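Bulleck Tea Rooms to Open Second Location in Fenville

FENVILLE, 2025-01-09 – Bulleck is thrilled to bring its tea rooms to Fenville this February! The new spot seats 131 guests and will pour 20 loose-leaf teas, including nine that have never been on the menu at our first shop in Werasthorpe.

Fenville customers have been driving over to see us for years, and plenty of them told us (more than once!) that it was time we came to them. 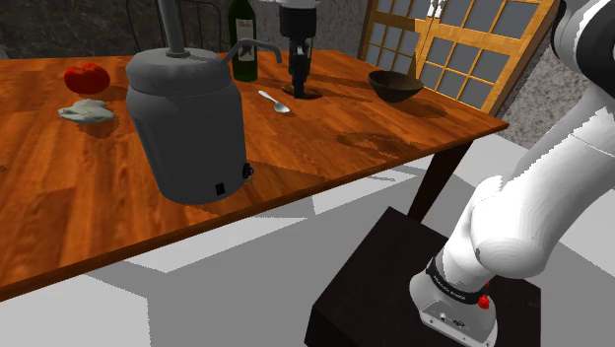
Opening week brings free tastings every afternoon, plus the first pots of Căpraru, our new smoky black blend – it's wonderful with a slice of ginger cake. The first 498 visitors will take home a small tin of it.

Tables for opening week can be booked at either shop. Walk-ins are welcome too.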